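Gripper drops the part after 70 cycles, then the arm faults out

Posted in: Small Robots and Cobots > Faults and Safety

benchwright_88
20/04/2018
Hello all, and sorry in advance for the long post. We have a small Talukder arm in our shop in Bilatstead, with a Trutel gripper on the end of it, doing simple pick and place. It runs sweetly for 70 cycles or so many more, then the fingers open halfway through a move and the part goes flying. The arm carries on for a second, then stops with error 319. Yesterday a part landed next to my colleague's hand, and that was enough for me. It's switched off until I understand it. Has anyone met this one?

mossy_relay
Oh, I feel for you, I had a summer of this! Check the cable where it bends at the wrist. Mine looked perfect from outside and had a broken wire inside the jacket. Wiggle it gently with the arm in hold and watch the gripper light.

Clotilde Courtois
I'd look at the settings first, to be fair. Some grippers open when they lose signal, and you want yours to stay closed. A new cable is lovely, but the next broken wire will throw a part just the same.

mossy_relay
Well, yes and no, Clotilde. Stay closed is fine until it's somebody's finger in there. I'd fix the cable and put up a guard.

Clotilde Courtois
You need the guard either way, we agree on that much! But a gripper that lets go in mid-air is a hazard all by itself.

benchwright_88
Thank you both, you've been very kind. I did the wiggle test and the light went out on the second try, so there's a bad wire. I've ordered 2 cables from Tellus, one for the drawer.
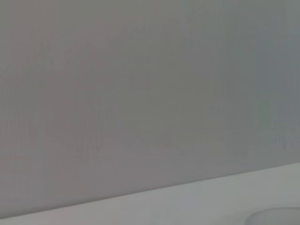

My other worry is the wrist camera, which shares that same cable run, and I wonder if it's been suffering too. I had put its soft picture down to a smeared lens. The line where the gray meets the pale surface is readable enough, and so is the curved rim down in the right corner, but it's all a bit mushy. Could a tired cable do that, or am I blaming it for everything now?

tin_lid
Depends on the camera – if it's digital, a bad wire usually gives you dropouts or blocks, and plain blur is more likely focus. Clean the lens anyway, it's free.

mossy_relay
Agree with tin_lid. And please do leave it off till the new cable is in, however much they nag you for parts.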